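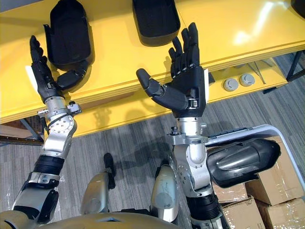
Many people ask me if a machine can already do the boring jobs of the house and the small workshop. My answer is that it depends on how much the job changes from one minute to the next. A glossy yellow table with black molded shells lying on it looks like an easy place for two robot hands, because there are few things and the color contrast is strong. But a shiny surface gives a bright reflection, and a black shell has few marks to tell where its edge begins. A person moves the head a little and understands. For a machine it is often a real difficulty.

I write these tips after 12 years in a small repair shop, and I tried to keep them practical.

## What you can give to a machine now

- **Floors without obstacles.** Pick up cables and socks first. Thin carpet is usually fine.
- **The same part, in the same place, many times.** At Gresthorpe, where I worked before, one arm moved 611 covers in a shift — all of them from a fixed tray.
- **Washing dishes.** The dishwasher is the best household robot we have, but loading it is still your job.

## What you should still do yourself

- Folding clothes, if you want them folded before dinner.
- Sorting a mixed drawer of screws.
- Taking parts from a bin with soft packing inside.

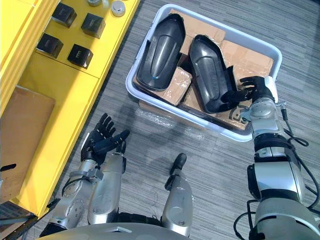

The last one surprises people. Cardboard moves when you press on it, so the part on top moves also, and the next grip must be a bit different from the one before. Fingers like ours help with this, but they need good control, and good control is slow.

## Prepare the place, also for yourself

My colleague Dalva Cordeiro has a rule that I like: arrange the bench as if a machine will work there tomorrow. In practice:

1. Put a matte mat on a shiny table.
2. Lay long parts parallel, with the same end pointing away from you.
3. Throw away loose plastic wrap before you start. It slides under the foot and it confuses sensors.
4. Keep small caps in a shallow dish with a rim.
5. Leave 8 inches free between the bin and the cabinet, so that a hand can enter from the side.

I did this in March and now I find my parts faster, with no robot at all. If you want to buy something for the shop, ask the seller to show it with your parts, in your bin, and let it run for 200 picks while you drink a coffee and watch.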